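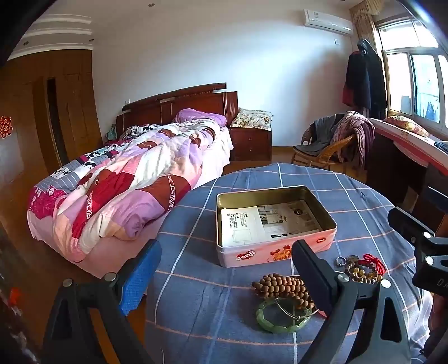

A jewelry sorting task set out on a bedroom table, with an open tin behind the beads and bangles.

Household Chores Remain a Hard Test for Machines
1/7/24

The Trurano Institute has released the first findings of its Home Tasks Survey, which asks whether machines can yet be trusted with ordinary work around the house. The survey covers 179 chores, from wiping a counter to putting away small personal items. Its authors conclude that most of them are still beyond any system that a family could reasonably buy.

Tidying jewelry was among the chores rated most difficult. A bangle is stiff and slides when pushed. A string of beads changes shape each time it is lifted, and a knotted cord may catch on whatever lies beside it. A patterned tablecloth makes thin pieces harder for a camera to pick out.

"People expect the heavy jobs to be the difficult ones," said Akinyi Mfinanga, who directs the survey. "Our reviewers gave their lowest scores to light objects that overlap."

Reviewers studied 422 recorded attempts by people using hand-held grippers, and compared them with trials of the Espiritu arm at the Institute's Harnham laboratory. The arm was able to place single rigid objects in an open container with few errors. When pieces touched or crossed one another, it often picked up two together or stopped and waited for help. Deciding what belongs in a box, and what should be left out for its owner, was not attempted.

Shop-floor work showed better results. Packing and sorting stations use the same parts in the same positions, and the report finds that several such jobs could be handed over now with light supervision. Bedrooms and kitchens offer no such order.

Emmanuel Mrema, who prepared the shop-floor chapter, cautions against applying those results to the home. The Institute will repeat the household trials in May with 4 additional chores, including folding quilts and clearing a nightstand. Members may request the full report from the Harnham office.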